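Rosser Street Community Room – progress report to the Clokum Fund, August

Hi everyone, and thanks for your patience with this one. I know it was meant to reach you before the end of July, but we had the plumber in twice and I wanted to be able to tell you the kitchen was finished. It is! Well, nearly. The splashback is still sitting in its box.

The big news is that the Remby supper club is up and running. We had 27 people at the last one, which is more than we'd planned chairs for, so a few of the teenagers ate on the back step and seemed pretty happy about it. The menu was pumpkin soup, a big tray of roast veg and a rhubarb crumble that disappeared before I got near it. We've settled on starting at 6 pm – the earlier time didn't suit the people coming off shift in Jorkbridge.

Your grant has covered the new oven, the rangehood and the first two months of groceries. We've got $400 left in the equipment line and I'd like to ask if we can put it towards a second-hand chest freezer. The growers out at Jorkbridge keep offering us zucchini and tomatoes by the crate, and at the moment we have to turn half of it down, which hurts.
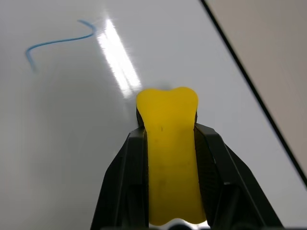
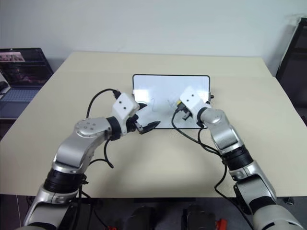
Report written by the supper club coordinator, Rosser Street Community Room

Now, the things that haven't gone so well. The cooking classes are behind. We promised you two courses by the end of winter and we've run one, mainly because the food safety paperwork took a lot longer than I'd allowed for. The second is booked for spring and it's already got a waiting list, so I'm not too worried, but I did want to be upfront about it.

The vegie garden is a bit of a mixed bag too. The silverbeet is going mad and the parsley is fine, but something got into the broad beans and we've lost most of the row. We'll net the beds properly next time. The compost bays are full and smelling the way compost should, or so I'm told by people with more of a nose for it than me!

Coming up, we want to try a Saturday-style brunch for families with little kids, and swap the paper plates for proper crockery as donations come in (mugs we have plenty of, please no more mugs). I'll send the receipts in a separate email along with the updated budget.

If the freezer idea is okay with you, could you let me know before the tomatoes start? There's one for sale locally and I'd love to grab it.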